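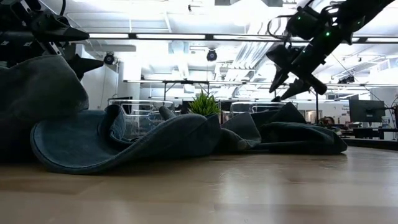

How to wash and store fabric baseball caps at home

I have a small alterations shop in Dromley and every June people start to bring me their summer caps and ask if they can be saved. Most of them can. The problem is usually that somebody put them in a hot machine, or they stayed all winter under other things in a drawer. I will write down the way I do it, step by step. It is for soft caps from denim or cotton with a strap at the back. Wool caps and caps with glued decoration need a different treatment and I don't cover them.

What you need

A basin or a clean sink
Mild liquid detergent, 2 teaspoons
A soft toothbrush
Two towels
A bowl that is close to the size of your head
A tape measure, if the cap is for someone else

I use a detergent called Kellex because it has almost no smell. Any gentle one for colors is fine.

Step 1. Check what the brim is made from

Older caps sometimes have cardboard inside the brim. If it gets wet it becomes soft, and it will never be flat or nicely curved again. Tap the brim with your fingernail. Plastic gives a clear sound and cardboard a dull one. If you are not sure, clean that cap only with a damp cloth and go to step 4.

Step 2. Sort by color and open the straps

Put all the caps on a table where you have good light. Denim goes separately from everything else, also when it is old and you think that no more color can come out. My neighbor Prodromos Psarras washed a new denim cap together with a cream one and the cream one is now pale blue.

Open the buckle or the clip of every strap and pull the strap to its longest position. Under the buckle there is often a line of dirt that you don't see while it is closed. Look also at the metal. If there is a green or brown spot on it, rub it with a dry cloth before washing, so that it does not mark the fabric.

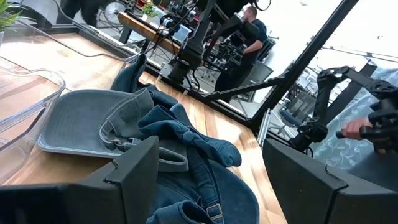 Before you go to the water, turn out the sweatband inside each cap and brush away the dust and hair with the dry toothbrush. If there is a button on the top, try gently if it moves. A loose button should be sewn now, with four or five stitches from the inside, because washing will pull it more.

Step 3. Wash

Fill the basin with cool water and mix in the detergent. Put in one cap at a time and push it under with your open hand. Leave it for twenty minutes. Then brush the sweatband with small circles, and the outside only where you see a stain. Do not bend the brim.

Rinse until the water stays clear. With dark denim this can take five or six times, so please be patient. Don't wring the cap. Press it between the towels.

Step 4. Shape and dry

Turn the bowl upside down and put the cap on it. For a medium adult cap I look for a bowl which measures around 56 centimeters on the outside. Pull the front panels smooth with your fingers and close the strap in the position you normally use. Bend the brim a little with both hands if it went flat.

Leave it in a room with moving air, away from the radiator and from strong sun. Cotton needs usually one night. Denim can need until the next evening, especially at the seams.

Step 5. Store

Do not stack caps when they are still damp inside. Touch the sweatband to be sure. When they are dry, put one behind the other in a row, each crown pushed lightly into the next one, brims all in the same direction. A clear box with a lid is good because you can find the cap without taking out everything.

If you have only one or two caps, a hook is enough, but hang them from the strap and not from the button.

My colleague Antigoni Balaskas puts a rolled sock in each crown for the winter. I tried it and the front panels really stay better, so now I do it also.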